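Left hand gripper drifts until the cube is nowhere near my real hand. Anyone else?
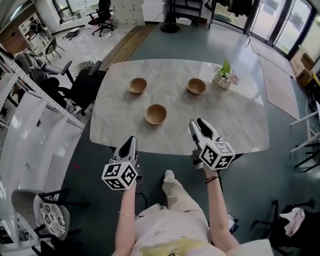

maddocks_fan replied first, asking whether the drift starts at the same point every session or just whenever it feels like it, and I should have put that in to begin with, so I've edited this to add it. It's whenever it feels like it!

OK so the background. We do bowl stacking with two hand-held grippers, the kind with the marker cube mounted below the jaws, and a head camera that reads both cubes. The recordings get played back on the arm at Vallstead, and up until April it was all pretty boring (in a good way). Now the left track goes wrong. I'll be reaching for a bowl, everything feels normal, and when I look at the recording afterward the left gripper has slid sideways by what looks like a hand's width, stayed there for a bit, then snapped back. The right one is perfect the whole time.

The reason I'm posting and not just redoing the takes is that one of these got through. We played it back on the arm and when the snap came, the arm tried to follow it. It went across the table way faster than anything I did with my hand, knocked a bowl onto the floor and hit the side of the fixture hard enough to trip the stop. No one was inside the line, thank goodness, but one of us had been leaning in there a minute earlier to straighten the bowls. I've not played anything back since.

What I've tried so far: new battery in the left gripper, restarting the tracker, swapping which cable goes to which port, and recalibrating the camera (twice, because I messed up the first one). The tracker log shows no errors at all. It just says it's happy. Filter is set to 200 ms and I have not touched the speed limit on the arm, which is at 1000 mm/s because that's what it came to us with.

Is it the cube, the camera or the software? And how do I stop it from ever reaching the arm again?

Posted by tealfloor, September 26, 2024

indley_bench

I'd bet on the cube. We had the same thing with ours and spent ages blaming the software.

When only one face of a cube is readable, the tracker can get two answers for which way it's tilted, and both of them look fine to it. That's why your log is so cheerful. If it picks the wrong one, the cube seems to tip over, and since the gripper tip sits some way off from the cube, a small tip turns into a big slide at the fingers. Then a second face comes into view, it picks the right answer, and there's your snap.

So why the left and not the right? Check these on the left cube:

Push on it gently with a finger. If it moves at all, the screw has backed out. Ours had, and you could not see it by looking, you had to push.

Look along the edges of each printed face for lifting. A face that has curled up at one corner still reads, it just reads wrong.

Make sure the faces are in the right order. If someone has ever reprinted one and stuck it on rotated by a quarter turn, you'll get exactly this, and only when that face is the main one the camera sees.

The other thing you can do is swap the two cubes over, left to right (remember to swap the ids in the config too, or you'll have a very confusing morning). If the fault moves to the right hand, it's the cube. If it stays on the left, look at the lighting on that side or at how you hold your wrist. I tend to roll my left one outward when I get tired and it hides a face completely.

For the takes you already have, plot the speed of the gripper tip. A real hand stacking bowls doesn't get anywhere near 900 mm/s, at least mine doesn't, so anything over that I throw away without even watching it. I found eleven bad ones in a folder I thought was clean. That was a fun afternoon.

skelholm_nights

had this, turned the filter up to 600 and it went away

tealfloor

Thanks both! Pushed on the cube like you said and yep, it rocks. Only a tiny bit, and only in one direction, but it rocks. I've tightened it and put a dab of thread lock on and I'm going to do the swap test anyway before I believe it.

skelholm_nights, I did try 600 just now on one of the bad takes and I don't like it. The snap turns into a sort of swoop, so it looks nicer on the plot, but the gripper still ends up in the wrong place, and now everything else lags too. The bowl would be let go of late.

indley_bench

Yeah, please don't filter it and send it. A smoothed wrong position is still a wrong position, and it's worse in a way because your speed check may not catch it anymore. Run the check on the raw track, before any filtering.

I went on about the cube and skipped the second half of what you asked, sorry. The recording side can go wrong in a hundred ways and the arm shouldn't care. Turn that 1000 down on the arm's own controller, not in the playback script, to something you'd be OK having hit the fixture. We run first playbacks very slow with no bowls out and one person on the stop button the whole way through. Also set the playback to halt if two samples in a row are too far apart. Ours holds position and beeps, and it has to be cleared by hand.

And for the leaning in to straighten the bowls thing: stop pressed first, every time, even if the arm is only sitting there between takes. We got sloppy on that too. There's a strip of tape on our floor now and the button hangs on the side you walk in from.

tealfloor

Limit is down, and the halt goes in tonight. I'll move the button as well, ours is on the far side of the table, so you have to walk past the arm to get to it. Will post the plots from the swap test when I have them.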